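书法练习桌套装 产品说明

最后更新:11月

一、适用范围

本套装由Mulerov文教用品部供应,适用于学校书法教室、社区文化中心及机构内部培训室,供学员进行楷书、行书的基础练习与四字短句书写。套装按单人工位配置,可单独订购,亦可按教室整体订购。整体订购以14个工位为一组,包装箱外侧标注组号与工位号,验收时请逐箱核对。

二、套装组成

每个工位包含以下物品:

白色桌面练习桌一张,桌角为圆角;
竹杆毛笔一支,笔杆末端附挂绳;
深褐色长方形镇纸2件;
红格练习纸一包,共500张,每格印有对角辅助线;
墨碟一只;
Vonomen练习用墨汁一瓶;
使用与保养说明一份。

练习纸可单独补充订购,最小订购量为2,000张。镇纸成对供应,不拆零。

三、桌面与纸张的摆放

练习桌宜靠墙放置,桌面与墙面之间不留明显缝隙,以免毛笔及小件物品滚落。纸张应平铺于书写者正前方,左右两端以镇纸压住,书写区域内不得放置其他物品。墨碟置于惯用手一侧,与纸张保持适当距离。

书写四字短句时,建议使用横条形练习纸,一格一字,自左至右或自右至左均可,由授课教师统一规定。初学者应先以格内对角线确定字的重心,再行落笔。“八”“方”等笔画较少的字,撇捺须舒展,避免字形过小;“来”“财”等笔画较多的字,应注意各部分的疏密,避免超出格线。
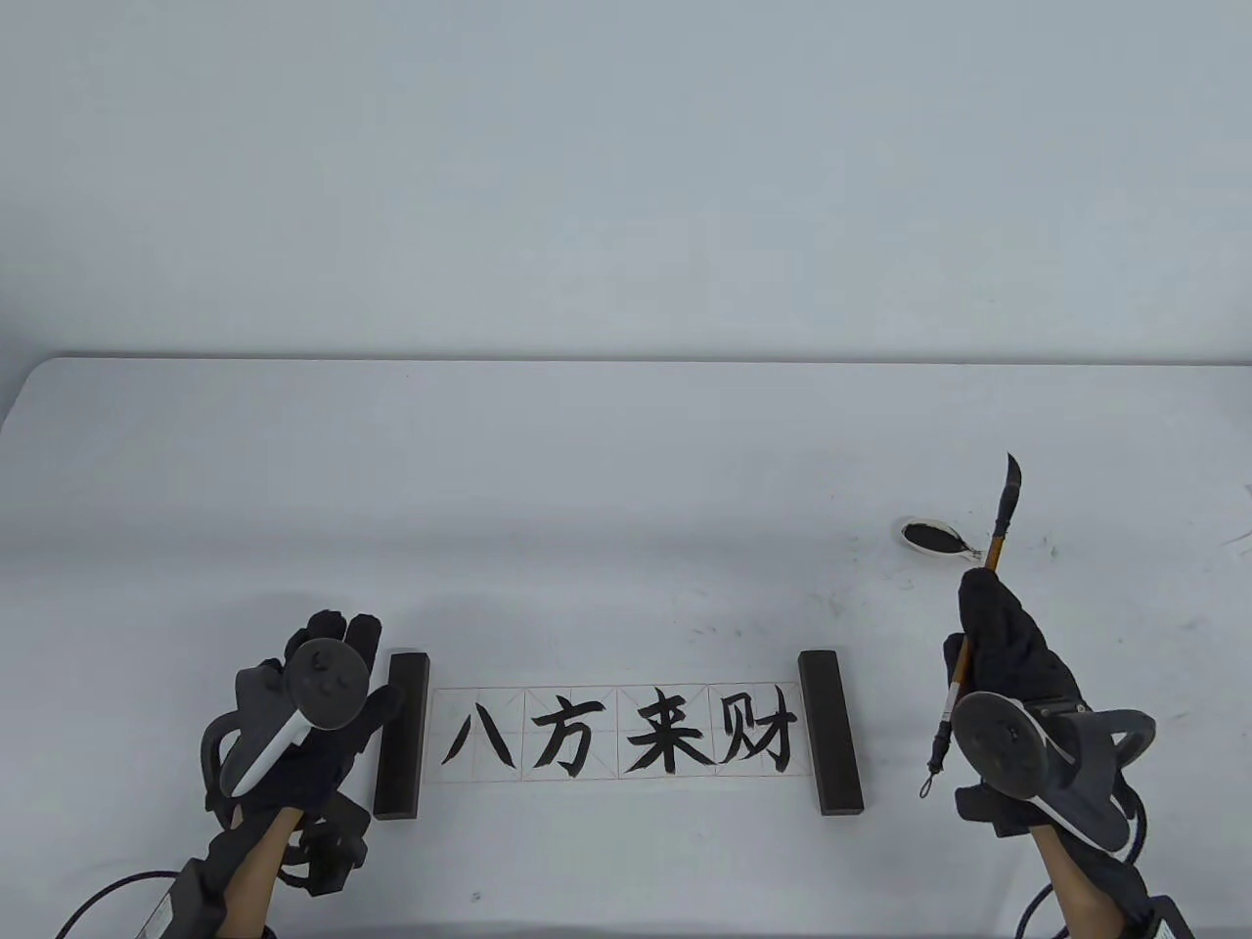
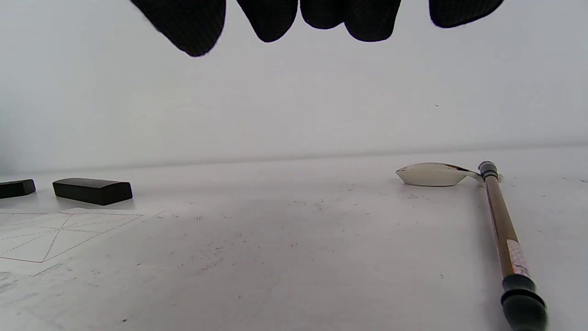

四、桌面清洁

白色桌面便于观察墨迹,同时对日常清洁有较高要求。每次课程结束后,应先用软毛刷将纸屑、脱落的笔毛及细小纤维扫净,再以微湿棉布沿同一方向擦拭。墨点宜在未干时处理;已干的墨点可用湿布覆盖片刻后擦除,不得使用钢丝球、刀片或含研磨颗粒的清洁剂。

桌面清洁后应自然晾干,待完全干燥方可铺放新纸。多个班级共用教室的,交接时须由双方共同检查桌面状况并在使用登记表上签注。

五、毛笔与镇纸的保养

新笔启用前,应以清水将笔毫缓慢浸开,不得用热水。使用完毕后,及时用清水洗净余墨,理顺笔锋,利用笔杆末端的挂绳将毛笔悬挂晾干,笔锋朝下。笔毫未干时不得套入笔帽或放入密闭笔盒。

镇纸如沾染墨迹,以湿布擦净即可,不宜长时间浸水。取放镇纸应轻拿轻放,避免棱角磕碰桌面。

六、可选配件

Chevalier系列毛毡垫,适用于生宣书写,铺设后可减少墨汁渗至桌面;
Brenthorpe壁挂式笔架,安装前须确认墙体承重条件;
替换用墨碟,以单只供应。

可选配件不包含在标准套装内,请于订购单“附加项目”一栏注明名称与数量。

七、订购与验收

机构用户请以加盖公章的订购单办理,并注明收货地址、教室所在楼层及可收货时段。周日不安排送货。货到后应当场清点箱数,开箱后如发现物品短缺或桌面损伤,请保留原包装,并将订购单编号与损伤部位照片一并提交供应部门办理补发或更换。

练习纸、墨汁等消耗品拆封后不予退换。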